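Small Pins, Long Mornings: Looking After a Hand-Held Gripper

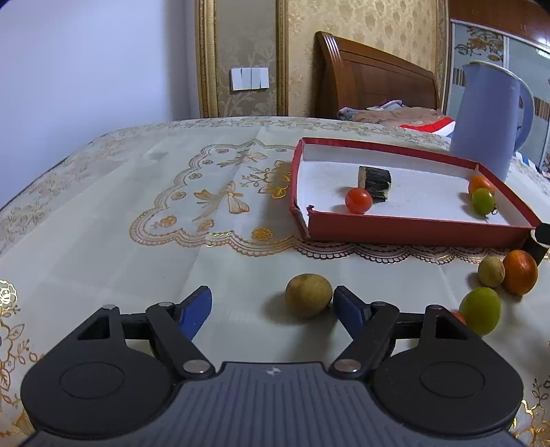

When Gianni Rizzi starts his working day, he does not switch anything on. He puts the gripper on his knees, takes one finger between his thumb and his pointing finger, and moves it slowly from side to side. If he feels a small knock, the day begins with a repair. If he feels nothing, he drinks his coffee first.

Rizzi has repaired mechanical things since 2002, when he was hired by Golob to service packing machines. Today he looks after the hand-held grippers of Ponura, a small company that teaches machines to pick up fruit and vegetables. The people of Ponura carry the tools into ordinary homes and close them by hand on whatever is on the table. Later the recordings are used to train a robot arm. A tool that is badly adjusted gives badly adjusted recordings, and a mistake of this kind is discovered only weeks after.

"With a factory machine, you hear when it is sick," he told me. "These ones are silent. You must ask them with your hands."

Most of the wear is in the pins. Each finger hangs on a link arm, and the arm turns on a large silver pin at its base. The smaller pins farther out carry less load, but they suffer more from dust. Rizzi takes out the large ones after 40 hours of use, cleans them with a dry cloth and looks at them under a lamp. A bright line on one side means that the arm has been pulled at an angle — usually by a person who lifts something heavy with the tips only. He puts no oil. He tried it in May, and the flour from one kitchen made a paste with it that took him an afternoon to remove.

The blue pads are the part that he changes most often. Tomato skin is kind to them, while potatoes bring soil, and soil works like sandpaper. He washes the pads in warm water with a little soap and lets them dry overnight on a rack. A new pad must be seated evenly along its black edge before the tool can go out.

After this comes the setup. Rizzi opens the fingers fully, closes them on a steel gauge of 35 millimeters and compares the left side with the right. Both pads should arrive together. If one arrives first, it pushes the fruit toward the other, and the person holding the tool corrects this with the wrist without knowing it. The correction then goes into the recording as well.

He writes every result in a paper notebook, which his colleagues at Ponura find old-fashioned. The notebook has 140 pages and is almost full. He has already bought the next one.

© Nanenari Magazine | Contact the editors | Back to top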